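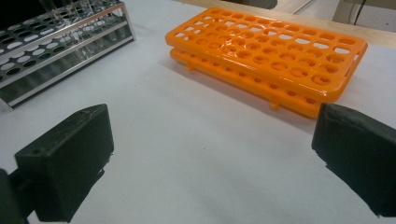

Our group's question was whether showing a task by hand gives a robot anything it can learn from, or only gives us a folder of nice-looking recordings. The Himside project plan promised up to 3,000 demonstrations by November. I doubted the number then and still do. The task was moving test tubes between a metal rack and an orange plastic one, and the orange rack is a fair case for my doubts. Its top plate is glossy and full of round holes, and a lower plate has its own row of holes. A person picks a hole without thinking. Whether a model trained on wrist views can tell one hole from its neighbor is something the plan takes on faith.

We recorded with two hand-held grippers, one per hand, and checked the first 50 takes by eye. We threw out 15. Most of those had a hand moving faster than the tracking could follow — the Disent software drops the pose and does not warn you. I would not trust a success rate from anyone who skipped this step.

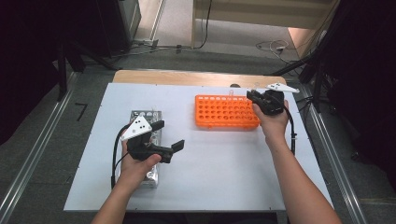

Ayana Kassa disagreed when she read the draft, writing that slow, careful takes teach slow, careful hesitation, and that we should have kept some of the fast ones. She may be right. We have not trained on both sets, so neither of us can show it.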